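Week 6 notes - Sleep, heat and the bedroom
Household Textiles and Comfort, Hülya Özkan

Reading for this week: Brorley, chapters 2 and 3. Skip the bit on carpets. Tutorial is Monday, bring the worksheet, even half done.

Recap from last week: fibre holds air, air slows heat. Everything today hangs off that.

1. Why we sleep badly in summer

Core temp drops a little as you fall asleep. Body gets rid of heat through skin, hands and feet mostly. Hot humid room = less heat lost, sweat doesn't evaporate, you wake up. More wakings, less deep sleep. Older people and babies cope worst.

Four ways heat leaves: conduction (touching something cooler), convection (moving air), radiation, evaporation. Learn these, they come up every year. Draw the arrows on the sleeping figure, worksheet side 2.

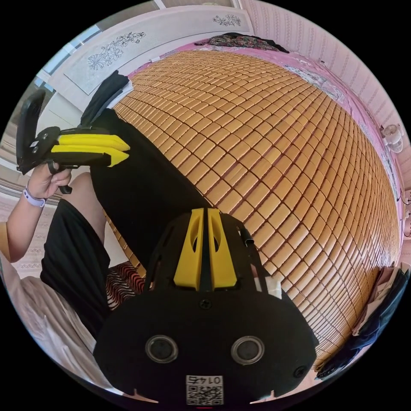
Mattress side is the problem side. Foam is a very good insulator and you sink into it, so a big part of your back gets no moving air at all. Springs a bit better. Colour of the sheet makes no real difference in the dark (someone always asks).

2. What people put on the bed

Linen - stiff fibre, sits off the skin, takes up moisture and lets it go again quickly. Creases. Dear.
Cotton percale - plain weave, crisp, breathes well. Sateen is the same fibre but denser and feels warmer. Thread count over-sold, a 1000 count sheet usually gets there with plied yarns and can sleep hotter than a cheap percale. Don't write "higher is better" in the exam!!
Polyester - takes up hardly any water, clammy unless the knit is open.
Wool - surprises people, buffers moisture well, fine as a light underlay.
Hard-surface mats - a layer of small tiles or slats over the mattress. Stays flat, doesn't wrap round the body, so there are air gaps. Feels cool at first touch becuase it draws heat from skin faster than cloth does. Common across East Asia, much less so here.
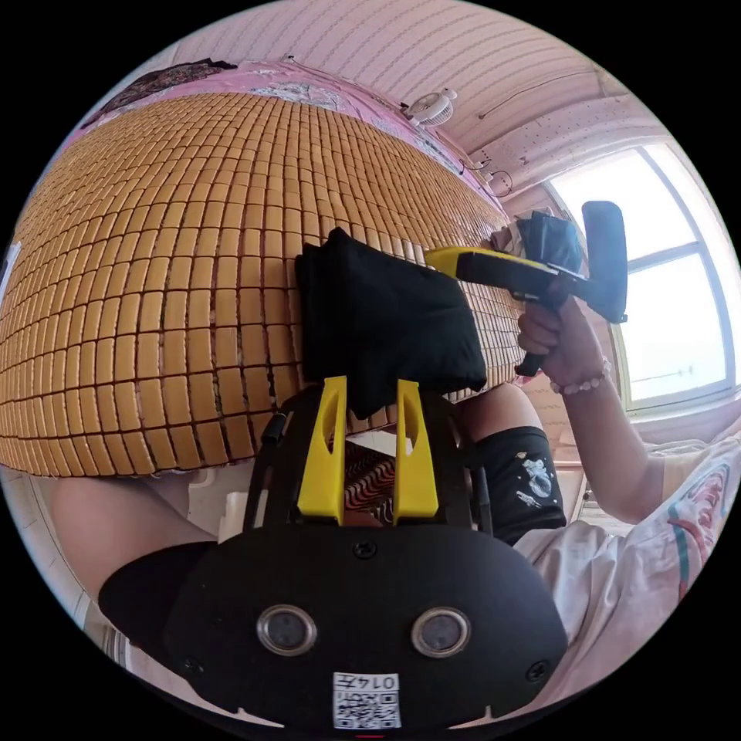
Fig. 1. Tiled summer mat on a bed, rows joined by thin dark seams.

Note on "cool to touch": it's a first-contact effect. Once the surface warms up to skin temp the feeling fades. Then it's all about air and moisture. The Nusmont case in the reader mixes these up, see if you can spot where.

3. Care and storage

Wash sheets weekly in summer, sweat and skin oils clog the weave. Hang in shade, full sun yellows wool and weakens silk. Mats: wipe with a damp cloth, dry properly before rolling or you get mould. Check joins for broken threads, they pinch. No fabric softener on anything meant to absorb, it coats the fibre.
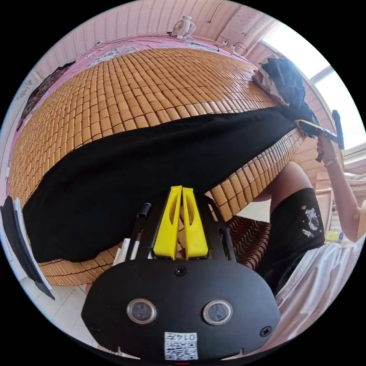 Fig. 2. Bedroom.

4. The room itself

Close blinds before the sun gets on the glass, outside shading beats inside by a long way. Open up once it's cooler out than in. Fan doesn't cool the room, it cools the person. Cross breeze needs an inlet and an outlet, one window on its own does very litle.

Worksheet q. 5: Güler's flat, west facing, top floor. Pick bedding and a window routine, give reasons in terms of the four heat paths. Half a page is plenty.

Grandness catalogue pages are on the course site if you want fabric weights. Treat the marketing claims as claims.

Next week: doonas, fill power, and why tog isn't used much here.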